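Reading Room Diary: Thursday
Posted in August by the Office of the Head Librarian, Zirkthorpe Public Library

The building opened at 9 and the summer returns were already waiting. The overnight drop had filled again, and the circulation desk spent the first part of the morning clearing it before the public computers were switched on. Patrons are reminded that oversize atlases should be handed in at the desk.

Work continued on the Araújo bequest, which came to the library in the spring. The catalog now stands at 803 titles out of 1043. Most of what remains is regional history, along with a run of almanacs whose bindings need attention before they can be shelved. The Bivdale bindery has agreed to look at the worst of them. Its estimate is expected next month.

A request was received to extend the loan period for local history volumes. The present rule allows two weeks with no renewal. The office is inclined to permit one renewal where no hold has been placed, and the change will be put forward with the fall schedule. The rule on reference copies will stay as it is.

The afternoon was given to sorting. Donated books are placed in one of three groups: keep, sell, or pass on to the Lumberg branch. The decision is usually quick for fiction and slow for everything else. A set of county road surveys was moved twice before it was kept. Duplicate cookbooks went to Lumberg, where demand for them is steady.

The radiator in the periodicals alcove was inspected ahead of the cold season and a new valve was ordered. Closing was at 6. The almanacs remain on the cart by the east window and should not be moved.

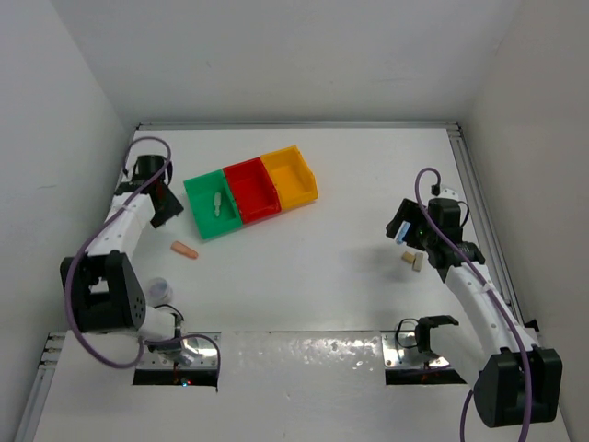 Comments

Marrow Lane Reader: One renewal would be very welcome. Two weeks is not enough for the parish volumes if a person works full time.

tollgate: Will the road surveys be available to borrow, or only to consult in the building?

Recent entries
Reading Room Diary: The Map Drawers
Reading Room Diary: Summer Hours
Notes on the Araújo Bequest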